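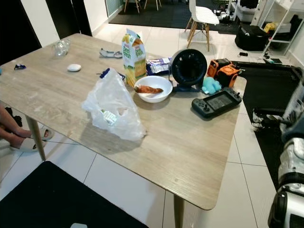
CAMPUS NEWS | Housing and Residence Life

Hestlow Hall Extends Shared Table Program to All Floors

The Office of Residence Life at Hestlow has confirmed that the shared table program, introduced in January on 2 floors of Hestlow Hall, will be extended to every floor of the building before the end of the term. The decision was announced to residents in March 2022 following a review of how the common rooms are used in the evenings.

Under the program, each common room is furnished with one large table for eating, studying and leisure, in place of the separate desks and snack counters that were installed when the hall opened. Residents may leave everyday items on the table during the day. Cartons of milk, packaged snacks, a teapot, a desk fan and a handheld game console are typical of what is found there on an ordinary afternoon. All personal belongings must be removed by 11 p.m., when the tables are wiped down.

"Residents asked for a place where they could have something to eat and stay on afterward," said Ursina Eberhard, director of Residence Life. "The earlier layout did not allow for that. We are satisfied that the large table meets the request, and the comments we have received from the first floors are favorable."

The tables have light wooden legs and a pale wood-grain top, and they stand directly on the white tile flooring. They were transferred from the former reading room at Zwane House, and the tops show wear from earlier use. Residence Life considered refinishing them and decided against it for the present year. Georges Awad, who oversees furnishings for the hall, said that the surfaces are sound and that the scuffed areas will be reviewed over the summer. The amount set aside for moving the tables and fitting felt pads to the legs is $4,000.

Residents are reminded of the following rules, which apply in all common rooms:

Food left on the table should be covered or kept in a bowl or bag. Milk and other perishable items should be returned to the floor refrigerator after use.

Glassware, including teapots, should be placed away from the edge of the table.

Fans and other small appliances may be used in the common room if they carry a current inspection sticker. Stickers are issued at the front desk.

Soft toys, games and electronic devices are left on the table at the owner's risk. Items remaining after 11 p.m. will be taken to the front desk and held for one week.

Slippers or other indoor footwear should be worn on the tile floor.

Ruan Chauke, resident assistant on the third floor, will collect suggestions on seating, lighting and quiet hours until the last table has been placed. Written comments may be left in the box beside the front desk or sent through the housing portal under the heading "Shared Table."

Questions concerning lost items should be directed to Zane Hunt at the front desk, extension 765.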